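The Second Life of the Kitchen Counter

By Gwenllian Price

When Pentti Räsänen started cutting stone, a kitchen counter was a place to work and not much else. People kept a bread box on it and a dish rack by the sink. Everything else went in the cupboards.

He has been in the trade since he was nineteen and now runs Hämäläinen, a stone shop with 11 employees. Most of his customers come in with a drawing that puts far more on the counter than his first customers ever owned. They want room for a coffee machine, a mixer, a fruit bowl, a charging spot for phones and a place where a child can do homework. Then they ask why the kitchen they have feels small.

"I measure the counter and it is long enough," Räsänen says. "Then I look at what is standing on it."

The shop began asking customers to empty their counters for one week before he would quote a price. Some came back and ordered the same length they already had. A few canceled the job and painted the cabinets. He lost money on those and kept the rule anyway.

Binta Olaniyan plans kitchens for Dotmont, which fits out rental apartments. Her clients are landlords, and they rarely pay for anything a tenant will not notice on a first visit. Last year she finished a building with 59 kitchens, all with the same counter. She went back in August and was let into a good number of them. In one, the whole surface was given over to seed trays. In another, a tenant had put a sewing machine next to the stove and cooked on the other side.

She had placed the outlets at the back wall, evenly spaced, because that is how the plans are always drawn. Tenants had run extension cords to the corner nearest the window. Her next plans have two outlets in that corner and fewer along the wall. The change added nothing to the cost.

Materials get most of the attention in showrooms. Solid stone is heavy, and the cabinets under it have to be level before it goes on. Marble marks if lemon juice is left on it, and a honed finish hides the marks better than a polished one. Laminate takes daily wear well but swells if water gets into a seam. Wood can be sanded and oiled again, and it needs to be.

Pattern matters more than people expect. A plain white surface shows coffee rings and crumbs. A very dark one shows dust and flour.
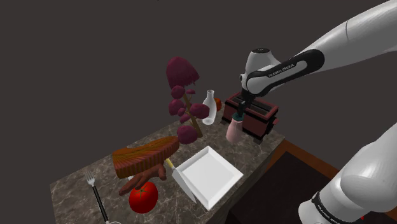 Color is where Olaniyan spends the most time with clients. She tells them to bring the things they will leave out and stand them on the sample, under the light they have at home. A mixed gray-and-brown marble pattern is a calm base, and it lets a dark red toaster or a small pink vase stand out without much help. The same objects on a busy speckled surface tend to get lost. She does not try to match anything. Toasters get replaced long before counters do.

Height is the other thing people forget to ask about. Joni Aaltonen, a baker who is well over six feet tall, had his counter raised after years of back pain. His wife is not tall and found she could no longer knead on it. They kept the high counter and bought a low table, which stands against the opposite wall and is used every day.

Räsänen would like to see more of that. A counter does not have to be one height or one material, he says, and the second piece can be an offcut. He keeps a rack of them behind the shop and sells the small ones for $146, edges finished. Pastry cooks buy them, and so do people with an old dresser that needs a new top.

The rack was nearly empty when I visited. He had two pieces of green slate left and one of them was already spoken for.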